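Can a robot tidy a bedroom yet?

I got into a happy argument over breakfast this July, and it has been rattling around in my head ever since. The question was whether a machine could pick up after a household. I don't mean vacuum it (the little round ones do that well enough, provided you've already got the socks off the floor). I mean pick things up, one by one, and put them where they go.

My answer is that we're closer than most people think, and that the last bit is going to be a real slog. I love this stuff, so bear with me!

Take paper cups. If you'd asked me a couple of years back for the easiest chore to hand over, I'd have said stacking cups. They're light, they're all more or less the same shape, and they don't cost anything if you squash one. Then you tip a few out on a bed and the whole thing changes. A sheet isn't a tabletop. It gives when you push on it and it rucks up under your fingers, and a cup on its side will roll into a crease and stay there. Then there's the print. A machine has to work out which pink thing is a cup and which pink thing is a rose that happens to be part of the bedding.
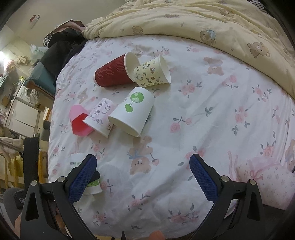
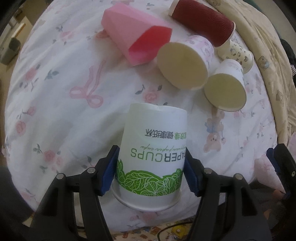

So what does the machine need to know? First, which end is which. A cup is wider at the mouth, and if you squeeze it near the rim it caves in much sooner than it does down by the base, where the bottom disc holds it round. You and I feel that without thinking and ease off. A gripper has to be told, or has to have watched it done enough times to pick up the habit.

How many times is enough? That's the part I find fascinating. My own favourite write-up on this is the Puklow project, which logged 1,646 separate pick-ups before they were happy with how it handled cups. The first 1,000 were on a bare bench, and the notes say those were nearly useless once they moved to fabric. I laughed out loud at that, mostly in sympathy. I've got my own hobby arm in the garage, running on a Wimon controller board, and it was brilliant on the workbench and hopeless on an old towel.

The shop-floor people have it easier in some ways. I had a tour of the Mancuso packing plant in the autumn and came away grinning. Same carton, same spot on the belt, same light all day long. Their machine had been going for 7 months and the only thing it fussed over was dented boxes. But ask it to cope with a doona and it wouldn't know where to start. Nobody's bedroom has a conveyor in it.

What I do like is how cheap the hardware side has become. Two jaws, some soft grippy pads and a few pivots will get you a surprisingly long way. Zuletti sells a kit with 5 swappable pads and I've tried every one of them on cups, with the ribbed rubber ones winning by a mile. They hang on with hardly any squeeze, so the cup keeps its shape and you can put it down again without it looking like it's been sat on.

Where I get stuck is nesting. Picking a cup up is one job, turning it the right way is another, and lowering it inside its neighbour without knocking the pair over is harder than both put together. Mix the sizes and you also need to plan the order, big ones first. My arm manages two cups on a good evening. A four-year-old would wipe the floor with it.

Would I pay for a household robot now? Not yet, no. I'd want it to clear a kid's bed without flinging the teddy across the room, and to know when to leave something alone. But I can see it from here, which I couldn't have said before I started building my own, and I'm having a ball watching it get closer. Next job for the garage arm is a proper fitted sheet over the bench, wrinkles and all, and I'll post how it goes once I've sorted out the left jaw, which has started sticking when it's cold.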